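Filed under: Short Fiction, Writers on Writing

The Goat Chapters

So I had the whole book printed at Avcı, the copy shop by the bus station, and it came to 405 pages, and the woman at the counter asked if I wanted it stapled. Stapled! I said no thank you, and she found me an old paper box with a lid and I carried it home through Festcombe on my hip like a baby.

I should say what the book was. It was called Tirkar, which was the name of a ferry, and it was set on an island called Ikness that I had made up in the bathtub six years before. A woman comes back to Ikness to sell her mother's house and ends up running the ferry. That was the whole idea. I still like it. I'd tell it to people at weddings and they'd lean in and say oh, I'd read that, and then they'd ask when it was coming out and I'd go get more cake.

The plan was to read it from the top with a red pen, like a grown-up. I cleared off the kitchen table. I made the good coffee. I had a fresh legal pad for what I was calling Big Notes, and I wrote BIG NOTES at the top of it and underlined it twice, and for a whole afternoon that was the only thing on there.

The beginning was fine, see. I'd rewritten the beginning so many times that it had gone smooth, like a step in an old church. I kept turning pages and nodding. She gets off the bus. She looks at the house. She remembers her mother. She looks at the house from the other side. There's a neighbor with goats, and I was very fond of those goats, I'd given them nineteen pages all to themselves, including one where they get into the laundry.

I went to bed feeling pretty good about things.

The next day I got up and read some more and it was raining and I was bored. I thought it was the rain. I had a sandwich. I read the part where she goes through the kitchen drawers and finds the ferry timetable, and I thought, well, here we go, now we're moving, and then she put the timetable back in the drawer and went out to see the goats.

I looked at the page number. It was 137.

You know when you're driving someone to the airport and you've been talking the whole way and you suddenly see you missed the exit a long time ago? I got up and washed a cup that was already clean. Then I sat down and turned page 137 over, and on the next one she walked down to the landing and there was the Tirkar with its engine running and no one in the wheelhouse, and I swear I sat up straighter. My own book! I forgot I had a pen. I read until it was too dark to see and I had to get up and find the light.
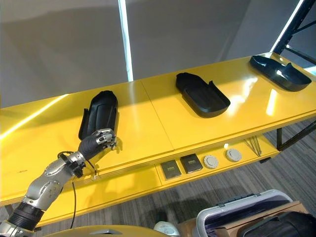
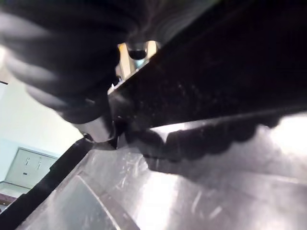
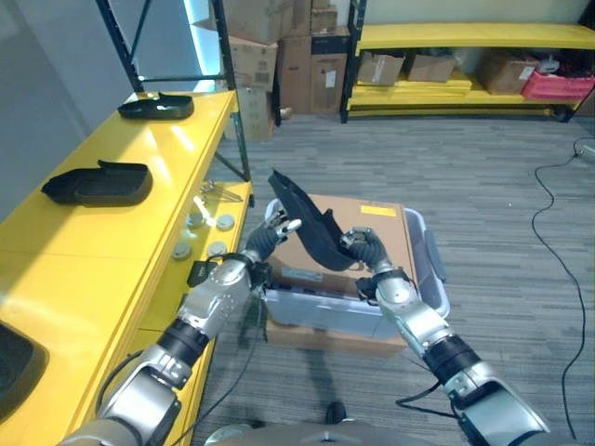 Do you have to throw out the opening if the story really starts later?

Cut it from the draft, save it in a separate file, and bring back only the bits a reader would be lost without.

I knew that, too. I'd said pretty much those words to other people. I used to go to a writing group that met upstairs at the Festcombe library, and there was always somebody whose novel opened with a dream, and I'd tilt my head and say, very gently, I wonder if it starts a little later. I was so generous with other people's pages. I could have cut a hundred of theirs before lunch.

With mine, I bargained. First I decided I'd trim. I went through and took out adjectives, and at the end of the evening I had saved less than a page and my wrist hurt. Then I decided to move the ferry up to the front as a prologue and leave everything else alone, and I got as far as typing the word Prologue. Then I called my sister and read her the laundry scene over the phone, looking for a witness, I guess, and she laughed in all the right places and then she said, "So when does the boat come in?"

I told her the boat was coming. She said okay. She had something on the stove.

What I did in the end was put the pages on the floor. I moved the chairs out and laid those first chapters down in rows, all of them, out the kitchen door and down the hall, and then I walked along in my socks and picked up only the ones I needed. That was the rule. Need, with a capital N, meaning the ferry story would fall over without it. I'd pick one up and read it and hold it against my chest and then, most of the time, put it down again.

The mother's handwriting on the timetable, I needed that. The key that only works if you lift the door. The neighbor, but only when he tells her that the last captain walked off and left his coat. One look at the house, from one side. When I got to the bathroom door I had eleven pages in my hand.

Not one of them had a goat in it.

I stood there a good while. It was nearly midnight and the heat had clicked off and the hall was just paper, all the way back to the kitchen, and I'd written every one of those pages on a real morning of my real life. Some of them I could remember. The one by the coat closet I'd written in a hospital waiting room. The one with a ring on it from a glass I'd printed earlier and slipped back in, I wrote that the summer I had no money and was happy anyway. None of that was on the page, though. I checked. On the page she was looking at a hedge.

So I gathered them up, not in order, and put them in the paper box, and put the lid on. The rest of the book went on the table with the eleven on top. It looked small. I picked it up and it was easy to hold in one hand, and I read the new first line, which used to be the middle of a paragraph: "The engine was running when she got there."

I slept till ten.

In the morning I went back to Avcı with a new copy to run off, and the same woman was on, and she looked at the stack and asked if I wanted this one stapled. I said it was still too thick for that. She pressed down on it with her palm, thinking it over, and said she had a bigger stapler in the back.

I let her go look. While she was gone I borrowed a pencil off the counter and wrote on the back of my receipt, one goat, page 60?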